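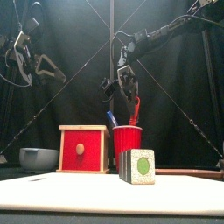 Our second reader thought we should drop the word "smart" from the title, and asked in the margin what the patch does that a nurse with a thermometer and ten spare minutes does not. We kept the question and dropped the word.

# Skin temperature patches for early wound infection: does the alarm mean anything?

Project report, Groltthorpe, Fri 26 October

## 1. Why we took this on

The Relteo patch is a soft adhesive strip with two temperature sensors in it. One sits close to the wound edge and the other sits on skin a little further off. If the near sensor stays warmer than the far one for long enough, the patch sends an alarm to a phone. The claim made for it is that infection shows up as warmth before it shows up as redness, and that the patch will catch it early.

We were not convinced at the start and we are only slightly more convinced now. Skin gets warm for a lot of reasons. A healing wound is warm anyway in the first days, and so is a leg that has been under a duvet. We wanted to know how often the alarm would go off on skin with nothing wrong with it at all, which seemed to us the first thing anyone should ask, and which the leaflet does not mention.

## 2. What we did

We had no access to patients and did not apply for it. Everything was done on healthy adults from our own year group, with the patch on the lower leg, plus bench tests on a heated gel pad.

The wearing sessions took place in May. Each session lasted two hours and included sitting, a walk up and down the stairwell, and a spell with a blanket over the legs. The readings were passed to Kozan, the logging program we already had from an earlier module, and we wrote our own script to mark the alarms. In total we logged 160 sessions.

For the bench tests we set the gel pad to a known difference between two spots and compared the patch with a wired probe. We took 506 paired readings.

Two things went badly. The first batch of gel dried at the edges and had to be thrown away along with its readings. Also, the clock in the phone app drifted against the clock in Kozan, so the early sessions had to be lined up by hand. We think we got this right, but it was done by eye and a reader is entitled to doubt it.

## 3. Results

On the bench the patch did well. It followed the wired probe closely when the pad was still and the room was steady. When the pad was moved near an open window it lagged, and took several minutes to settle.

On people it was a different story. Alarms on healthy skin added up to 1259 over the whole set of sessions. Most came in bursts, so this is less dreadful than it sounds, but a person at home would still be getting a buzzing phone with nothing to show for it. The blanket was the worst cause. Crossing the legs was the next worst, and the walk did very little.

We then tried the filter supplied under the name Gutora, which waits for a longer run of warm readings before it speaks up. It cut the bursts down a good deal. It also made the patch slower — and being early was the whole selling point. We could not say whether the slower version would still beat a daily look at the wound. Our data simply do not cover it.

| Condition | Alarms, plain setting | Alarms with Gutora |
|---|---|---|
| Sitting | occasional | rare |
| Stairs | rare | rare |
| Blanket | frequent | occasional |
| Legs crossed | frequent | occasional |

The table is in words on purpose. Our sessions differed in how long each part lasted, and exact rates would look firmer than they are.

## 4. What we would not claim

None of this tests whether the patch finds infection. We had no infected wounds and a gel pad cannot stand in for one. Our wearers were young, and they knew what the patch was for. Older skin with poor blood flow may behave quite differently, in either direction.

We would also be careful with the bench figures. A good match on a still pad is easy to get and easy to put on a poster.

## 5. Next steps

- Repeat the blanket test with the far sensor placed further from the near one.
- Log room temperature, which we should have done from the first session.
- Ask the wearers how many alarms they would put up with before peeling the thing off.
- Fix the clock problem in the script and run the early sessions again.

The raw logs and the script are in the module folder, with the discarded gel batch kept separately and labelled.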